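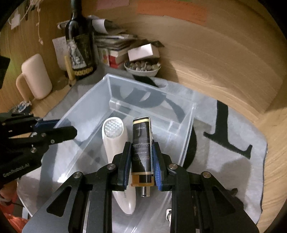

One reader of our first draft, who had grown up over a shop in Plakatholm, told us that we were dating the closing of the drapery trade far too early, and that her family had still been selling curtain lining by the yard when our directory entries had them gone. We are very grateful for that remark, and a good part of this section was rewritten on account of it.

3.2 Shopkeepers who vanish from the directories

The trade directories for Plakatholm are a wonderful source, and anyone who has spent a winter with them (as we have, happily) gets quite fond of their crowded columns and odd abbreviations. They do have gaps, though. A shop was listed under one heading only, usually the one the owner had paid for, so a draper who began to sell soap, ribbon and toilet water next to the cloth might turn up one year as a "fancy goods dealer" and seem to have shut up shop the year before. Figure 1 shows a bottle held in a gripper.

We went through 1,138 entries for the market street and the lanes behind it, and matched them wherever we could to the rate books, which follow the building and so are much steadier company. In the lane leading down to Zulport, three drapers who drop out of the directories were still paying rates at the same door, under the same family name, and in two of those cases the shop had simply been moved to another heading. The third is harder. The rate book gives the family but says nothing at all about what was sold, and we would dearly love to find a billhead or a receipt that settled it.

There is also the matter of the upper floors. Four of the buildings on the sunny side of the street had workrooms over the shop, reached by an outside stair, and when the ground floor was let to somebody else the drapery often carried on upstairs for years. The directories hardly ever noticed this. The house called Saludo is the nicest case we have: the ground floor went to a seed merchant, while the family kept on cutting and hemming above him and took their orders at the side door on market day, which was Wednesday.

For these reasons we now treat a missing entry as a question to be taken to the rate books, and we have marked the doubtful addresses with a dagger in the table that follows.

Figure 1. Bottle with a glossy black label, held in a two-jawed gripper above a plastic bin.

Related items
Rate books and how to read them: notes from Plakatholm
Shop signs of the Zulport road
The Zedura bakery and its three ovens
Side doors and outside stairs in market towns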